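20/03/2021, workshop notebook, Saturday

Came in to get the big white table sorted before the Curevbridge parts land on it next week. Quiet morning, coffee from the place across the road (still too strong, still drinking it), radio on low. I'd promised Necati Değirmenci I'd have a clear work surface by lunch and for once I made it!

Started with the table top. Warm water and a drop of dish soap first, then the Trudent cleaner on the stubborn spots. I like that stuff but it streaks if you let it sit, so wipe it straight off, and use the gray cloths, please, the yellow ones shed like a cat. Long strokes, window side to door side. Changed the water twice.

There are still a few light smudges and I've decided to live with them. I had a go with the eraser sponge and stopped when I started worrying about the finish. Necati, if you feel brave, try a corner first. 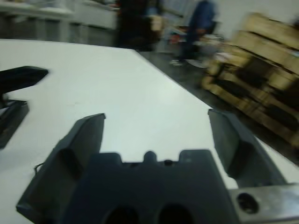

White table, with the wooden stack behind on the right.

Then on to the floor side of things. The pallet stack needs to go, or at least most of it. Avcombe say they'll take pallets back if we ring before noon on a weekday, ref 1487, so that's a job for whoever opens up. I'd like to hang on to a couple for the shelf idea (yes, I'm still going on about the shelf idea, it'll be May before I get to it at this rate).

The pile of bits on the floor past the table wants going through as well. Anything with a Yeom label goes back to the cupboard, anything you can't name goes in the maybe bin, and please write on the bin this time.

Spent 16 on cloths and sponges, receipt's in the tin. We're down to the last bottle of Trudent, so add it to the order.

Still to do: mop under the table, find the good broom, ring Avcombe.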